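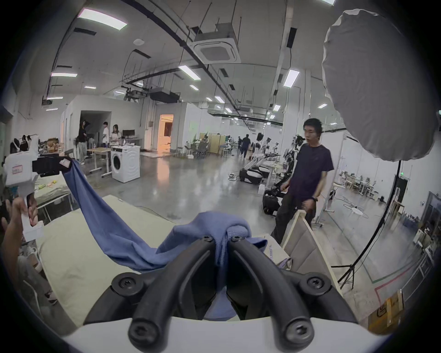 Gevholm, Oct 2, 2024 – Plorkari announces today the publication of its Good Practice Guide for Hand-Held Gripper Work, first edition. The guide is made for companies and laboratories where people collect handling data with hand-held grippers, in the same hall where mobile robots and robot arms are standing or working. It can be downloaded without payment and without registration.

In the last years many teams started this kind of work very quickly. The safety rules for robot arms are well known to them, but for a person who holds a gripper in the hand during a whole shift there was often only an oral instruction. Plorkari wanted to have one written text which a new operator can read on the first morning and which a safety engineer can also accept.

"We had good rules for the machine and almost no rules for the person," says Wenceslao Trujillo, head of operating standards at Plorkari. "When you pull a garment between two grippers, your attention is on the cloth. You do not look at the floor and you do not look who is coming behind you. So the table, the floor and the people near the table must be arranged before you start."

The guide has 19 rules, in four chapters: the work place, the tool, the operator, and the record.

The chapter on the work place asks that the floor zones are marked with tape and that the meaning of each tape color is written on a sign at the entrance of the hall. Stands for lights must be placed so that their feet do not reach into a walking way. A mobile robot base which is not in use must be switched off and secured against rolling. Visitors may cross the hall only on the marked way, also when no recording is going on.

The chapter on the tool treats the daily check of the gripper. Before each shift the operator looks at the fingers and at the screws that hold them, opens and closes the jaws five times with no object, and reads the number on the label into the log. A gripper with a loose finger is taken out of service the same day. For textile work the guide gives extra advice. The cloth should be pulled slowly and only until it is straight, and it must be released from one side first. Buttons, zippers and hard decorations are checked by hand before the garment goes on the table.

For the operator, the guide limits continuous work with two grippers to 25 minutes, followed by a pause in which both tools are put down. Closed shoes are required in every marked zone. Long hair is tied back when robot arms in the same zone are under power. The limit of time was the point with most discussion, and it will be looked at again for the second edition.

The last chapter is about the record. Persons who work or walk near a recording table must be informed that cameras are running, and they must have the possibility to say no. Each session gets a short sheet with the task, the tool numbers and every interruption. The sheet is kept together with the data.

A draft of the guide was sent in August to users of gripper systems for comment. Plorkari received 238 comments and answered all of them in writing. The collection of comments and answers is published as a separate file. Two partners, Oberholzer and Kirnomia, tried the draft in their own halls and have decided to use the first edition from this month.

The guide does not replace the law or the risk assessment of the employer. Where a local rule is more strict, the local rule is to be followed.

Printed copies for the wall and for the work table are also available. The first printing is 500 copies, and each organization can order up to ten. Translations are in preparation.

Comments for the second edition can be sent at any time to the standards office of Plorkari in Gevholm. Please write the rule number in the subject line.

Press contact: Plorkari, Standards Office, Gevholm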